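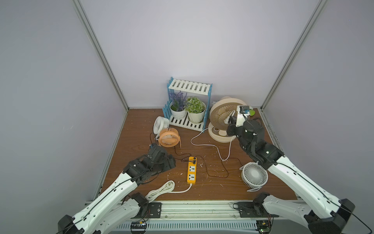 I clean every fan in my place twice a year, once in late spring before they come out and once in November before they go in the closet, and I've gotten it down to a routine I can do while listening to a ball game. For years I did it the dumb way, which was wiping the front of the grille with a paper towel and calling it good. Then one summer I couldn't figure out why the bedroom fan was moving so little air, took the front off, and found what looked like a gray sweater wrapped around the blades. So this is how I do it now. Little desk fans like the white one and the orange one back there are the easiest to start on, so if you've never opened up a fan before, pick one of those and save the big box fan for when you've got some confidence.

412 people found this helpful? No idea, the counter's been broken for months. Anyway!

What you need

A Phillips screwdriver, a small one and a medium one. A soft paintbrush, the cheap kind, one inch wide. Dish soap. A couple of old rags you don't love. A vacuum with a brush attachment if you've got one. Some cotton swabs. A cereal bowl for the screws (please use the bowl, I have crawled around under a couch with a flashlight more than once). And a light oil if your fan squeaks, but more on that further down.

My neighbor Efe Ogbonna swears by a can of compressed air. I've tried it and it works, but you end up with all that dust in the room instead of in the fan, so if you go that way do it out on the porch.

Step 1. Unplug it

I mean all the way out of the wall. Switched off doesn't count. I also put the plug where I can see it, right up on the table next to me, so there's never a question about it.

Step 2. Take the front grille off

There are basically three kinds. Some have little clips around the rim that you flip outward with your thumb. Some have one or more small screws along the edge. And some twist off, like a jar lid, usually counterclockwise, and there might be one tiny screw at the bottom that keeps it from twisting until you take it out. That tiny screw gets everybody. If the grille won't budge and you're starting to pull on it hard, stop and go looking for the screw.

A few of the really small ones aren't meant to open at all. My old Rekska is like that, the grille is one solid piece with the body. For those I skip ahead and do the best I can with the vacuum and the paintbrush through the slots. It's slower but you'd be surprised how much comes out.

Step 3. Get the dry dust off first

This is the step I wish I'd known about! Don't go in with a wet rag right away. Dry dust plus water makes a sort of felt paste that sticks to everything. Vacuum the blades and both grilles first, then go over them with the dry paintbrush and vacuum again. Hold the blades still with one hand while you do it. The brush is great for getting in around the motor housing at the back, where there are vents, and you want those vents clear or the motor runs hot.

Step 4. Wash the parts that can be washed

The front grille can go in the sink. So can the blades, if they come off. On most fans there's a plastic nut in the middle holding the blades on, and on a lot of them it turns the opposite way from what you're used to, so clockwise to loosen. Check for a little arrow on it before you lean into it. I cracked the one on my Hedance and had to wait two weeks for a replacement, and it was not a cool two weeks.

Warm water, a squirt of dish soap, ten minutes of soaking, then a rag. If the fan lives in the kitchen you'll have grease in the mix and it may need a second round. No dishwasher. I did that once and the blades came out wavy.

The motor part never goes near the sink. Wipe the base and the stem with a rag that's damp and wrung out hard, and use the cotton swabs around the buttons.

Step 5. Let it dry, and I mean dry

I leave everything on a towel overnight. You can towel it off and put it in the sun if you're in a hurry, but water hides in the spots where the grille wires cross, and I'd rather just wait. I start on a Saturday afternoon and put it all back together Sunday with my coffee.

Step 6. Oil, maybe

If it squeaks or the blades are stiff when you spin them by hand, put one drop of light machine oil on the shaft, right where it goes into the motor. One drop. Spin the blades a few times, wipe off whatever's extra. Don't use cooking oil (it goes gummy) and don't use the spray stuff that's made for stuck bolts. Some newer fans are sealed and the manual will say no oil, so look first.

Step 7. Put it back together and test it

Back grille, blades, nut, front grille, screws. Make sure the blades turn freely by hand before you plug it in. Then run it on low for a minute and listen. A tick means a blade is touching something. A wobble usually means the nut's loose or the blades aren't all the way down on the shaft, so unplug and push them on again.

A few questions I got last time

Bello Ogundipe asked if it's worth doing this on a cheap fan. I think so! My cheapest one has been through nine summers - and it's still the one I carry from room to room.

Somebody else asked about storing them. I put a pillowcase over each one with the cord coiled loosely inside. Don't wrap the cord tight around the base, it's hard on the spot where it goes in. If the cord is cracked or the plug feels hot when it's running, that fan is done and no amount of cleaning will change it.

And for the person with the two dogs: yes, do it monthly. At least the vacuum part. My sister has a husky and her fans look like they're growing a coat by the second week of July.

Next up I'm doing window unit filters, which are a lot grosser.

Shares 195
Comments 17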